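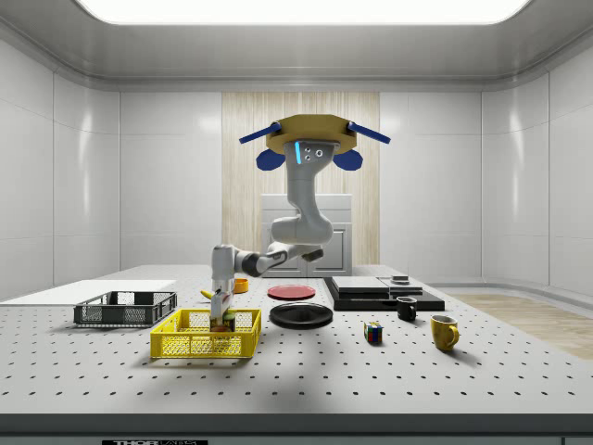

How to compare two arm controllers in simulation without fooling yourself

Vendors love a success rate. Pritora's page has one, Lui's page has one, and neither tells you which objects were on the table or what counted as a success. I don't trust either number, so I run my own comparison in Hivarham before anything touches our real arm at Gimgate. The method below takes an afternoon to set up and most of a night to run. It won't tell you which controller is better in general. It will tell you which one breaks first on your kind of clutter.

You need a working Hivarham install, both controllers able to talk to the same arm model, and enough disk space for the logs. Everything else is patience.

Step 1. Pick a table that isn't flattering

A single block on a bare surface proves nothing. I use a crowded breadboard with plates, mugs with handles, a banana, a bowl, a Rubik's cube and two mesh-sided baskets. Flat plates are hard for a two-finger gripper. Mug handles are worse, especially when the handle faces away from the side the arm wants to come in from.

The yellow basket is the test I care about most. Reaching straight down into a walled container leaves the wrist very little room to correct, and a controller that looks smooth over open table can get clumsy between walls. If your demo scene has no container in it, add one.

Step 2. Freeze everything except the controller

Same arm, same gripper, same friction values, same camera positions, same physics step. Pritora's installer will offer to "tune" your contact settings. Say no. I let it the first time and wasted a day on results that couldn't be compared with anything.

Save the scene file, then load it fresh for each controller. Don't carry one session over into the next.

Step 3. Write down what failure means

Do it before the first run. Mine is short:

Dropped: the object leaves the fingers before the release command.
Bumped: any other object moves more than 10 mm.
Timeout: 18 seconds with no release.
Wrong place: the object was released, but outside the target.

Lui ignores bumps by default — a controller can plow a mug across the table and still get a pass, so long as the banana ends up in the basket. Turn bump counting on. It's a checkbox in the logging tab and the numbers drop noticeably.

Step 4. Change the start pose

Both controllers look good from the home position. Start some runs from the far side of the table, with the gripper low and close to other objects, so the first move has to be a retreat. 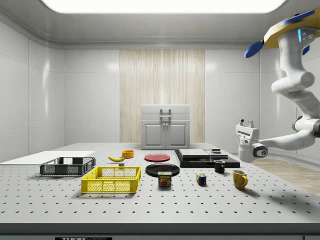 I use 11 start poses and rotate through them. The low ones on the mug side cause most of my timeouts, with either controller. If you only have time for a few, keep those and throw out the easy ones.

Step 5. Run enough trials, then watch some

I do around 2,000 per controller, split evenly across the start poses as far as it divides. Fewer is fine for a first look, but don't quote a difference of a couple of points from a short run.

Then open the replays. Watch the failures first, and after that a handful of the successes, at half speed. I have seen an "ok" grasp where the fingers overlapped the object and the physics engine simply let it stick. Count those as failures and check how common they are before you go any further.

Reading the results

Compare by failure type, not by total. On my scene Pritora timed out more and Lui bumped more, and for our work a slow arm is cheaper than a broken mug. You may feel differently.

I would not buy anything on the strength of this. Simulated contact is still a guess, and thin plates are where it guesses worst. Take the five poses with the most failures, set them up on the real table, and run them with one hand near the stop button.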